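Chapter 4
Metal Packaging and Shelf Life

4.1 Scope

Metal containers remain the reference standard for ambient storage of low-acid foods. This chapter covers container construction, internal coatings, seam integrity and the prediction of shelf life. Retort processing is treated in Chapter 3 and is assumed knowledge.

The principal failure modes of a sealed can are seam leakage, internal corrosion and loss of coating adhesion. Seam leakage is the most serious, as it permits recontamination of a product that has already been sterilized. Corrosion proceeds slowly and is governed by product acidity, residual oxygen in the headspace and storage temperature.
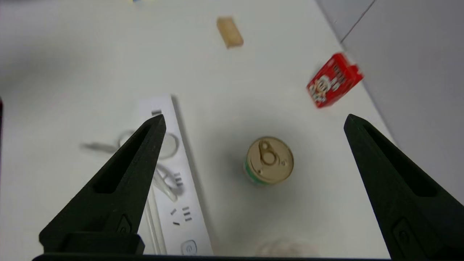 Easy-open ends introduce a further variable. The score line must be deep enough to tear under moderate force but must leave sufficient residual metal to withstand processing pressure and transport. Lacquer damaged during scoring is normally repaired by a secondary spray.

4.2 The Storkport Trial

Ratih Goh's storage trial at Storkport is used throughout the chapter as a worked data set. It followed 1,099 cans, divided between two lacquer systems and held at constant temperature for 12 months. Samples were withdrawn in November and at three later intervals. Each was examined for seam overlap, colour change in the lacquer and dissolved iron. The calculations in Section 4.3 begin with the dissolved iron results, expressed in milligrams per kilogram of drained product.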